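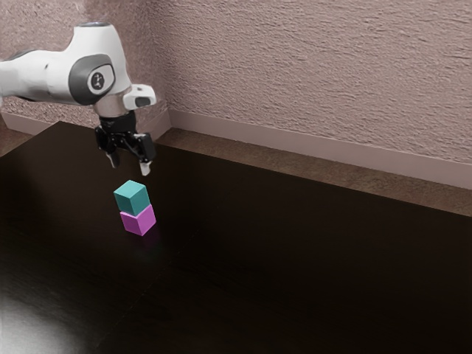 Block stacking in Plikero's simulator, with the gripper open over the two cubes.

My first try at driving a robot arm from a desk was a mess, and I loved every second of it! Plikero, the teaching tool built by a small team in Westhorpe, lets you steer a simulated arm with a handheld controller while it records each move you make. Those recordings become the lessons. The stacking set has 474 of them so far, and the team wants 800 by October.

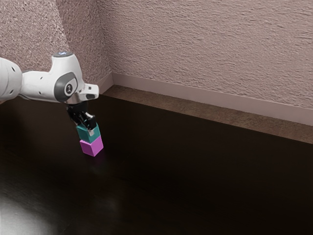 Letting go is the part I kept getting wrong. Picking up a block takes a beginner maybe one try, but your thumb wants to snap the trigger open the moment you think you're done, and the arm will happily learn that bad habit from you. With the teal cube square on top of the magenta one and the fingers still closed on it, the trick is to wait, feel for a steady hand, and then ease off. I needed 30 tries before I liked one of mine (and I'm still proud of it).

The part I find so exciting is how ordinary the teaching feels. You write no code at all. You just do the job, a little clumsily, and then you do it again, and the little wobbles and fixes go into the lesson too. Next up is a sorting task called Tramov, and I've already asked for a turn.

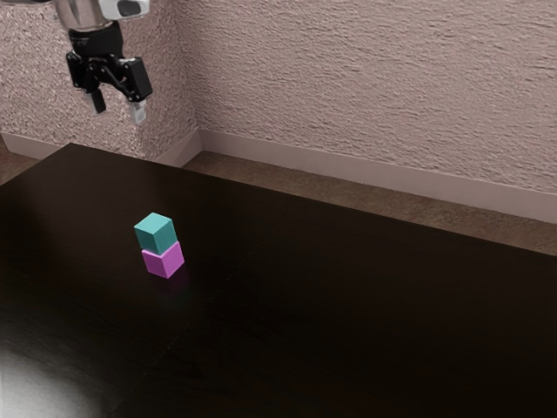 The two-cube tower, with the arm up and clear of it.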